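Household and Shop-Floor Chores: Frequently Asked Questions
Grekix Applied Handling Group, Ultville
Last revised 2020-06-30

Can a robot do housework yet?
A few jobs, under conditions. Floor vacuuming is a solved product category. Wiping a clear, flat table is workable with a fixed arm if the table height is known. Folding, sorting mixed laundry, clearing a table after a meal and loading a dishwasher are still research tasks. We do not recommend planning a purchase around any of them.

Can a robot do shop-floor chores yet?
More of them. Moving a known part from a known tray to a known fixture is routine. Sweeping up offcuts, coiling cables, emptying a bin of mixed rags or restocking a shelf by hand is not. The difference is usually how much the object's shape and position vary from one cycle to the next. The room it happens in matters less.

Why is a cloth harder than a machined part?
A machined part has one shape. A crumpled cloth has no useful fixed shape, and it takes a new one each time it is touched. The edges and corners that a folding routine needs are often hidden under other layers. A gripper can close on two layers when the plan called for one, and the controller may have no signal to tell the two cases apart. Paper and tissue add tearing to the list. The force that holds a towel securely can ruin a sheet of paper.

What success rate do you see on picking up a cloth?
In the most recent bench series, run by Raphaël Arnaud, the task was to lift a single crumpled cloth clear of a table and hold it for 5 seconds. There were 817 attempts, of which 600 met the criterion. This counts the lift only. It does not include flattening, folding or placing. Results for flattening will be added in July.

Is that good enough for use?
For a line with an operator nearby, possibly. For an unattended home, no. A chore is a chain of steps, and a failed lift at the start stops the chain unless the machine detects the failure and retries.

What does the robot see while it works?
It depends on the installation. A fixed overhead camera gives a steady view of the whole bench, but the arm blocks it at the moment of contact. A camera at the wrist or gripper moves with the hand and keeps the contact area closer. With a very wide lens it also takes in a large part of the room. The cost is distortion: straight table edges become arcs, and items near the rim are stretched or squeezed. The view also turns with the wrist, so the software cannot assume that up is up.

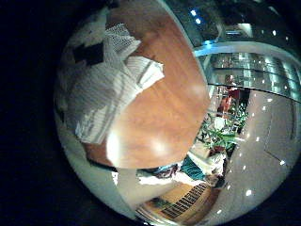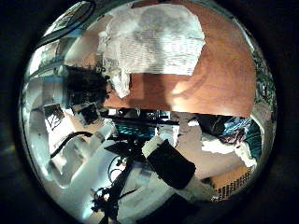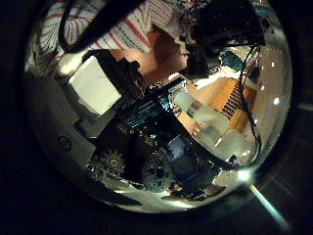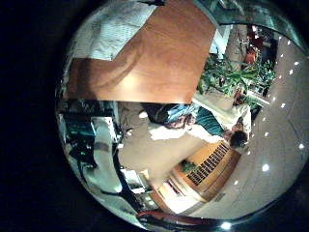

Views from small cameras mounted at the wrist or gripper, all from one place. First and second pictures: crumpled white material on an orange-brown wooden surface.

Does a polished tabletop cause problems?
Yes. Glare saturates part of the image, and a saturated patch on a glossy surface can be read as a pale object. Diffuse lighting helps. So does a matte mat, if the customer will accept one. Siobhán Kavanagh maintains the lighting checklist and can send the current version on request.

Can the distortion be removed?
Mostly. A calibrated lens model restores straight lines over the central part of the view. Toward the rim there are fewer pixels for each degree of angle, and correction does not bring back detail that was never recorded. We pass the uncorrected image to the detection stage and apply the lens model only when a position is needed in millimeters.

Do people nearby affect the result?
They affect both perception and safety. Clothing and sleeves are fabric, and a detector trained on loose cloth will sometimes mark them as candidates. Our software rejects any candidate outside the taught work area. That filter is not a safety function. Guarding, speed limits and stop circuits have to be assessed separately.

Are two arms better than one?
For folding, yes. One arm can drag and drape, but holding two corners apart requires 2 grippers or a clamp. For lifting and transfer a second arm adds cost and cabling with little benefit.

How should cables on the hand be routed?
With slack for the full wrist rotation and no loop that can reach the fingertips. Check the camera view at both ends of travel. A cable that crosses the lens in one pose may be out of sight in the others.

Which chores should we try first?
Choose one with a single object type, a fixed surface and a result that can be checked by camera or by weight. Transferring used shop cloths from a bench to a bin is a reasonable start. The Egan site began with that task and has not yet moved on to folding.

Can we bring our own items for a trial?
Yes, at the Brarkstead bench, by appointment with Fionnuala Brennan. Bring items in the condition in which they are normally handled. Freshly pressed samples give misleading results.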